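Subject: Re: [cell-ops] Changeover of the sorting benches and who does what
From: Muammer Dağdelen
Date: 18 October 2025
To: cell-ops list

Gopinath Varghese wrote:

> The Devton plan has benches 1 to 5 going over to the Trovau arms by the end of the quarter. I have read the throughput section and have no quarrel with it. What I can't find is a description of the operator's job afterward. Three of my people have asked me whether they are still sorters, and I had no answer for them.
>
> Two specific points. First, does the person on a bench still have a rate? The present target is 50 pieces per quarter hour and it is printed on their review sheets. Second, who is allowed to clear a fault? At Nambiar we had to call maintenance for everything, and people stood there with their hands in their pockets.
>
> Also, is the training done on live orders or on blocks?

Gopinath,

Taking these in order, with the caveat that the grading question is with HR and I can only report the technical side.

Rate. The individual rate goes away on converted benches. The controller logs picks per bench, and a bench figure can't be assigned to one person once two people cover five benches between them. I have asked for the line to be struck from the review sheets on the day each bench converts. Until that happens, please treat it as not applicable and write that in by hand.

What replaces it is response time to a stop. I would prefer not to see that turned into a target either. In the May trial we logged 1,226 stops on bench 2, and the long ones were nearly all cases where the operator was already dealing with another bench. That is a staffing number and it says very little about the person.

Fault clearing. Operators will clear class A and class B stops themselves. Class A is a missed or dropped piece. Class B is a piece in the wrong container, or a container out of position. Class C is anything involving the arm, the gripper, the guard circuit or an error code starting with 7, and goes to maintenance. The restart key stays with the bench, not in the supervisor's office. This was the main complaint from the night shift during the trial and I agree with it.

Work content. An honest account is that the hand sorting mostly disappears and is replaced by setup, checking and recovery. Setup means placing the containers, running the position check, and confirming the recipe on the Boltico panel. Some people in the trial liked this and some found it dull. Two said their wrists were better and their attention was worse by the end of a shift — I take the second part seriously, and the draft rota moves people off the converted benches after two hours.

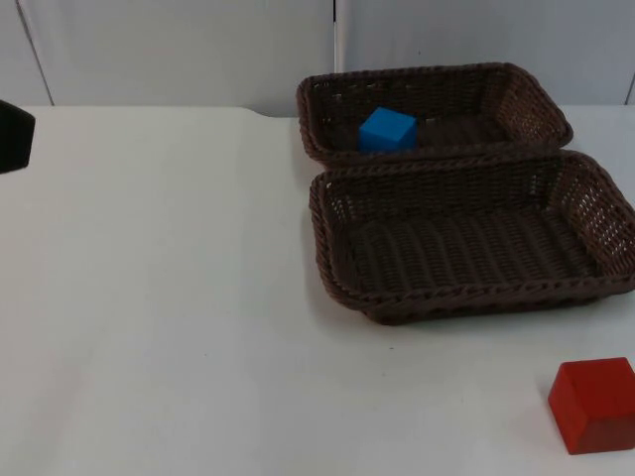 Training is done on blocks, on a plain white table, and no one touches live orders until they have signed off on all 32 exercises. The blocks are plain colored cubes and the containers are ordinary woven baskets, chosen by the training group before I was involved. Each exercise starts from a layout, and the trainee has to state the class and the next action before touching anything. Take a blue cube in the rear basket, nothing in the front one, and a red cube out on the table in front of both. If the recipe calls for blue rear and red front, the blue needs no action and the red is an open item: the trainee checks the log to see whether the pick was attempted. Attempted and dropped is class A. Not yet attempted is no fault at all, and reaching in for it is the error we most want to train out. Experienced sorters get this wrong more often than new hires, as their habit is to pick up whatever is lying there. I would ask you to warn your people about that in advance so it doesn't come across as a trick.

The layout alone does not settle the class. Please don't let anyone shortcut the log check, even on the easy exercises.

Still open from my side:

Grade and job title for converted benches (HR, no date given).
Whether the two-hour rotation survives when someone is out sick.
Cover for bench 4 during its conversion week.

If your three would like to sit in on a training session before their own slot, send me their shifts and I will find places for them.

Muammer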